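Turnik from the east, by the long shoulder

Most write-ups of Turnik start from the dam road and go up the west gully. I have done that route and don't care for it after July. What follows is the east side, starting from Jelden, which gets one line in the old club guide and no line at all on the newer map. Conditions are as I found them in August, in a dry year.

Start at the forestry gate above Jelden. There is space for three cars if the first driver has parked with any thought. The gate is locked but the stile beside it is sound. Follow the track through two long bends, ignoring the grassy branch on the right at the first one. That branch goes to a water intake and stops. At the end of the second bend the surface changes from crushed stone to earth, and shortly after there is a ford. In August it went on stones with dry feet. The debris caught in the alders suggests that it would be knee deep in spring, and there is no bridge.

After the ford the track is shown on the map as continuing to a turning area. It doesn't. There is a slide across it, with young birch growing on the debris, so it is not a recent one. Go over the slide at the level of the track, where there is a faint trod, and pick up the old surface on the other side. I first tried to pass below it and lost twenty minutes in wet ground.

The turning area is a flat clearing with a stack of rotten poles. Leave it from the uphill corner, on the left side of the small stream. The path is poor for the first part of the climb and better once the trees thin out. Where it forks at a split boulder, take the left branch. The right branch is more obvious and is the one that goes to Boutros.

Boutros deserves a note here, as people confuse the two. From Jelden the peak you see with the notch in it is Boutros, and Turnik is the duller lump behind. The col between them is broad and marshy. You can get from one to the other by crossing it, but the Turnik side of the col is steep heather over blocks, and I would not choose it in descent. If you want both, do Boutros first and go up the heather.

The left branch reaches the shoulder at a cairn. The shoulder itself is long, with four or five swellings that look like the end and aren't. None of them has enough drop on the far side to be worth a name. Keep to the crest except at the third, where the crest is a short wall of broken slabs. I went round it on the south, on a grass ledge as wide as a footpath. Hema Poojary, who was with me, went over the top and reported one move that needed hands and a good deal of loose material on the exit. We arrived at the far side at the same time, so there is nothing to be gained either way.

Beyond the slabs the ground is easy and stony. There are 300 metres of ascent left from the low point, at an even angle, with no path and no need of one. In mist I would take a bearing from the low point and stay on it, as the north side drops away sooner than the contours suggest.

The top has two cairns. The western one is larger and has the tin with the book in it. The eastern one is higher. I put a hand level on both and got the same answer three times sighting from each end, with a difference of less than the height of the larger cairn. The club guide gives the western. Anyone collecting summits should walk to both, as they are a couple of minutes apart over flat stones. The book was nearly full. The last entry before ours was from Anneli Savolainen, who had come up the west gully and wrote only "loose".

I have been using the same map reader all season, so a short report on that. The altimeter was set at the Jelden gate and read 14 metres low on the top, after five hours with a slowly rising glass, so most of that is weather. The track log has one bad stretch under the slide, where it puts me on the wrong bank of the river. I have edited that part out of the file. The rest agrees with the contours to within the width of the line. Battery use was lower than in June, with the screen set to switch off between checks. 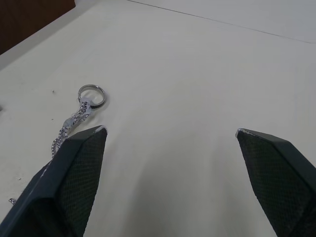 Open grippers above the off-white tabletop.

For the descent there are three choices. The first is to go back the way you came, which is longer than it feels on the way up, because each of the swellings on the shoulder has to be climbed again. The second is the west gully to the dam road, which needs a second car or a lift. The third is the south spur, which we took.

The south spur leaves the shoulder from the low point below the summit, so you first come back down the stony slope. It is grass at the top, then grass and boulders, then a belt of dwarf pine. The pine is the crux of the whole day. It is chest high, it grows downhill, and from above there is no visible way through. Walk along its upper edge to the east until you meet a dry stream bed with pale stones. The bed goes through the pine from top to bottom. There is one step in it, a little higher than a table, which can be climbed down facing in. In wet weather I would expect water in the bed, and in that case I would go back along the shoulder and not look at the spur at all.

Below the pine there is open forest with old stumps. Trend left. I went too directly here and came out above a cutting, where the bank is steep and the soil does not hold a boot. A line further left brings you to the end of a logging track, which is on the map and in good order. It joins the Jelden track just above the ford, so you get to cross that a second time.

Times, with stops taken out:

Gate to ford: 35 minutes
Ford to turning area, including the slide: 40 minutes
Turning area to cairn on shoulder: 1 hour 25 minutes
Cairn to low point: 1 hour 5 minutes
Low point to summit: 50 minutes
Summit to top of pine belt: 45 minutes
Pine belt to logging track: 1 hour 10 minutes
Logging track to gate: 55 minutes

We are not fast. We are also not slow, and I would be surprised if a fit party took more than an hour off the total without running.

Water: the stream by the turning area is the last reliable source on the way up. I carried two litres from there and had a mouthful left at the logging track. There was a wet patch on the south spur above the pine but nothing that would fill a bottle.

Gear: boots with a stiff edge are useful on the heather and in the stream bed. Long trousers for the pine. We carried a short rope and did not take it out of the bag. Poles were a help on the stony slope and a nuisance everywhere below it, so get the sort that folds. My left one, a Kivico, has now lost the locking pin at the lower joint for the second time and has been mended with a cut nail, which holds.

Snow: none in August. There was a dirty strip under the north side of Boutros, visible from the shoulder. From the shape of the ground I would expect the slope between the low point and the summit to be heavily loaded after a north wind, and it is at an angle I would not want to be on then. I have no winter information and would be glad of some.

Phone signal: present at the gate, absent from the first bend to the cairn, good on the shoulder and summit, absent again in the pine.

Still to check is whether the grassy ridge running north-east from the first cairn reaches the Jelden road. It looks continuous from above down to the tree line. If it goes, it would give a round without the slide or the ford.

Filed under: Trip notes, Hills, East side
Shared 2 times | 3 comments

Hendrik Naidoo
The north-east ridge goes, more or less. I came down it two years ago. The grass is fine but the forest at the bottom has been felled and left lying, and it took me longer to cross that than to come down the whole ridge. They may have cleared it by now. You come out at the sawmill and have a bit of road to walk back.

Shireen Kruger
Thank you for the note on the fork at the split boulder. We took the right branch in June and had a very nice day on Boutros that we had not planned. Is the step in the stream bed all right for a dog? Ours is medium sized and doesn't like being lifted.

Elmarie Makhubela
I make the eastern cairn higher as well, though I only had a water bottle to sight along. On the slabs, there is a better line over the top if you start well to the right of the crest. The rock is cleaner and you miss the loose exit.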